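Panel door

A panel door is a door built from a framework of solid members with thinner panels set between them. The vertical members are called stiles and the horizontal members are called rails. Short uprights between two rails are known as muntins or, in some regions, mullions.

Construction

Stiles run the full height of the leaf. Rails are joined to them with mortise and tenon joints, dowels or, in factory work, glued cope-and-stick profiles. The panels sit in grooves cut into the inner edges of the framework and are normally left unglued. Solid wood expands and contracts across the grain as humidity changes – a fixed panel may split or force the joints apart.

Panel types

A flat panel has the same thickness throughout. A raised panel has a thicker central field with beveled or molded margins that taper to fit the groove. Molded doors imitate this profile with a pressed fiberboard skin over a hollow or filled core.

Double doors

In a double door, two leaves are hung on opposite jambs and meet at the center. The panel layout is usually mirrored or repeated across both leaves. One leaf, the active leaf, is used for daily passage. The other is held by bolts at the head and the foot. A strip called an astragal may cover the joint between them.

Lever handles on a pair of leaves are commonly placed close to the meeting stiles.

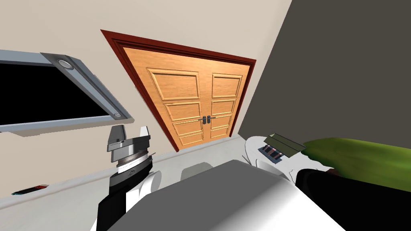 Finishing

Panels are often stained before assembly, so that later shrinkage does not expose a line of bare wood along the groove. Paint should not be allowed to bridge the joint between panel and frame.

See also

Batten door
Flush door
Frame and panel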